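How to fit a tarp over a small boat so it stays put all winter

I've covered my little day sailer for a good few winters now, and the first couple were a disaster (ponding, flapping, one very surprised family of mice). So here's the way I do it these days. You can get it done in an afternoon if the weather is on your side!

What you'll need

A decent tarp, big enough to hang well below the gunwales on both sides. Mine is a Nikmont, the heavy green one, and it has outlasted two cheap blue ones.
Lumber for a ridge pole, or the mast if you can lay it down on deck
Old carpet or pool noodles for padding
Up to 20 bungee loops, plus a length of soft rope
Water jugs for weights

Step 1. Get the boat ready

Take everything out. I mean everything, cushions and lines and that half tube of sealant rolling around in the locker. Pull the drain plug and tie it to the steering wheel or tiller so you can't miss it in spring. Then prop the bow up a bit higher than the stern so any water that does sneak in can find its way out.

Step 2. Work out the slope

This is where I went wrong for years. A flat tarp fills up, sags, and fills up some more. You want a steep pitch, steeper than looks right. I sketch mine out first, just a side view and an end view, and measure the beam at its widest point. My ridge sits 48 inches above the gunwales, and snow slides right off it.
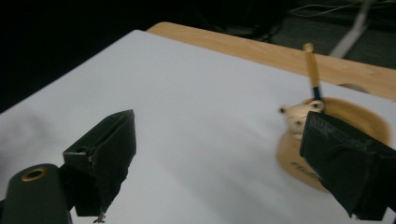

Once you've got your height, cut the uprights. I use three, one near the bow, one in the middle and one at the transom, and I screw a wide foot onto each so they don't dig into the deck. Lash the ridge pole along the top and give the whole thing a good shove. If it wobbles now, it'll come down in the first gale, so add a diagonal brace.

Step 3. Pad every corner

Go over the frame and the boat with your hand and pad anything that feels sharp. Cleats, stanchions, the ends of the ridge pole, screw heads. Carpet goes pile side out, with tape well away from the gelcoat.

Step 4. Tarp on, tie down

Pull it over from the stern on a calm morning. Run your rope under the hull from side to side, with a bungee loop at each eyelet so there's some give.

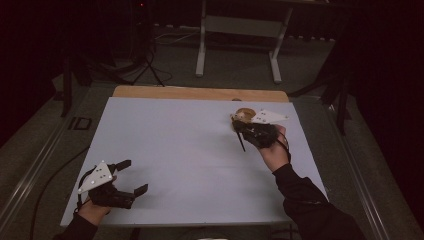

Don't tie to the trailer wheels or the stands. Ever! A stand that gets tugged by a flapping tarp can walk out from under the boat. Hang your water jugs along the hem, filled 2/3 of the way so they have room to freeze.

Step 5. Leave it some air

Keep both ends open a little up high. I wedge a Prasitz clip-on vent in the bow end, but a folded flap tied back does the job too.

After that, check it after every big blow and retie whatever has gone slack. Mine usually needs a proper tightening by December.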